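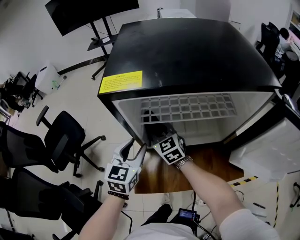 I'd had the little fridge four days before I found out it hummed in the night. Not loudly (I'd have taken it straight back), more like somebody in the next room who's forgotten the words to a song.

It came from Gumaro Serrano, who had the flat below mine and was off to Cornlow to live with his sister. He wanted 56 pounds for it. I said fifty, he said 58, and I paid him 56 before it could go any higher.

"Just the thing for one person," he said, and then he saw my face and got very busy with the door.

Well, I was one person. I'd been one person since February! I had half a shelf of cheese and a jar of Ehlers mustard that Martin hadn't wanted, and the big fridge had gone with him in the van, along with the good kettle and the lamp I'd always hated and now missed terribly.

So on Monday evening I got down on the kitchen tiles to give the thing a proper clean. I did the shelf, all those fiddly little squares, and then the bottom, right to the back, with my cheek practically on the top next to the yellow sticker. And behind the ridge at the bottom, where you'd never look unless you were avoiding the telephone, there was an envelope gone soft at the corners.

Inside was 425 pounds and a bit of paper that said "Wivberg, for the boat".

I sat there with the door open, letting all the cold out, which my mother would have had something to say about. 425 pounds! I could have had a kettle. I could have had several kettles and a week in Wivberg to boil them in.

Then I went downstairs in my socks and knocked. His boxes were all stacked in the hall and he was eating soup out of the pan.

"Did you ever have a boat?" I said.

He looked at the envelope for quite a while. Then he moved a box off the other chair and went to see if there was a second spoon.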